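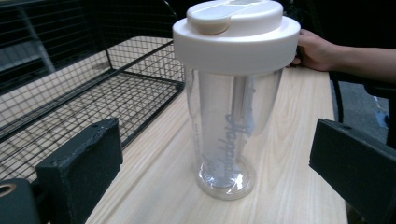 Perception update: clear objects in the handheld set

Dendo 8 went out to the lab machines on Tuesday. The main change is in how the depth filter treats see-through plastic. Until now it threw out any pixel where the two depth estimates disagreed, and on a clear bottle that meant nearly all of the wall. The grasp planner was left with a floating white lid and a patch of table.

The new filter keeps those pixels and marks them as uncertain. Lollberg, our planner, then fits a simple upright shape between the lid and the tabletop and picks a grasp width from that. Printed script on an inner tube no longer gets split off as a separate object. Wire mesh close to the bottle is still a problem — the grid lines pull the left edge of the fit outward, and the planner asks for a wider opening than it needs.

Nusrat Khondokar reran the 1000 stored clips over the weekend. Of these, 197 had a hand on the object at the same time as the gripper was open around it. Dendo now tags them "held" and the planner waits. The wait is set to 40 frames and can be changed in the Cesta config file under "hold_timeout".

If you have your own clips with glass or clear plastic, put them in the shared Cesta folder and let Nusrat know.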